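Review: Andetbridge Disclosure Register for Newsrooms

Andetbridge is a web-based register in which reporters, anchors and producers record gifts, outside fees and offers of payment connected with their coverage. The standards office at Numidmont used the product for one full budget quarter, during which staff filed 155 entries. Rocío Cáceres supervised the test and Kirsten Thorlacius reviewed the filings.

Entering a disclosure is simple. The form asks who made the offer, what was offered, whether it was accepted and which story it concerned. Offers that were declined are kept in the same list as those accepted, and editors found this useful when a source approached more than one reporter. 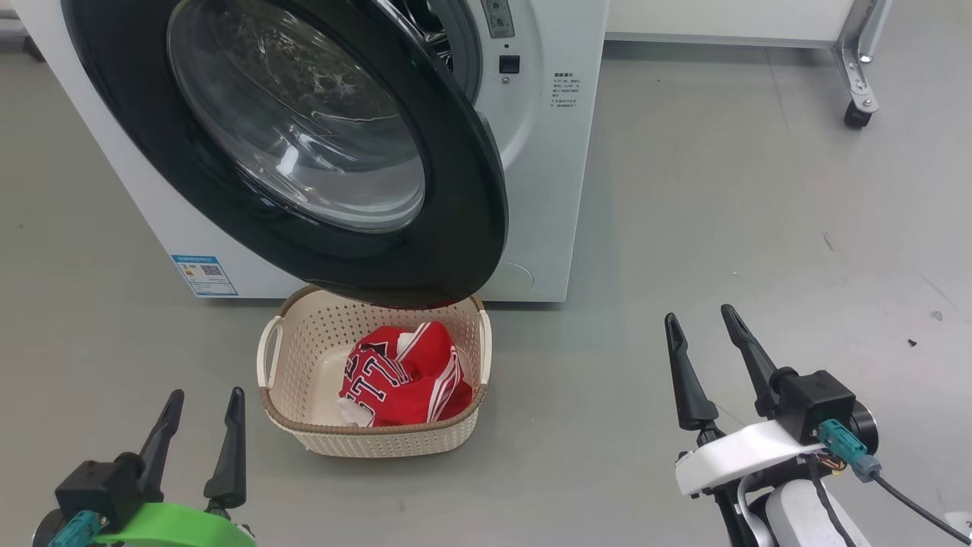
Public reporting is the weaker part of the product. The register can publish a summary page for readers, but the page is long, and the most important facts are placed near the end. A front-loading washing machine carries its energy efficiency label on the front panel, where a shopper can find it before asking any questions. A reader who wishes to know whether a presenter has accepted outside money should be served as well. Andetbridge states that a shorter summary is planned for October.

The annual license costs $1,485 and covers 10 editors, with unlimited filing by other staff. Setup is billed separately at $400. Smaller outlets may find the combined cost difficult to justify, although the export function worked without error and records can be removed at the end of the contract. 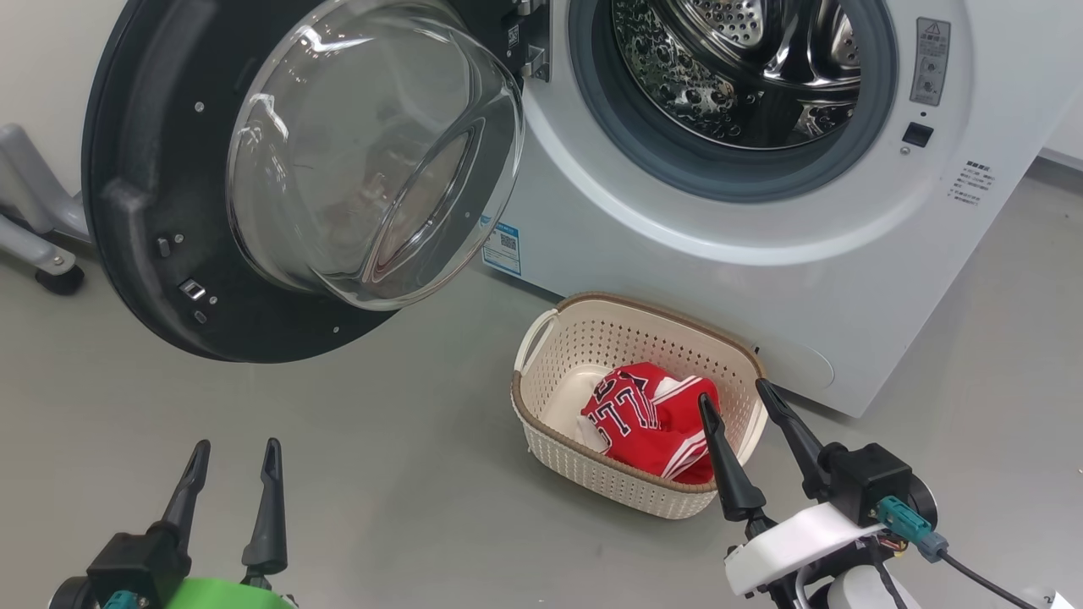

Can a filed disclosure be changed later?

Editors may add a correction, but the original text remains visible with the time of each change. Only an administrator can hide an entry from the public page.

The office recommends Andetbridge for newsrooms with a dedicated standards editor. Others should wait for the revised summary page.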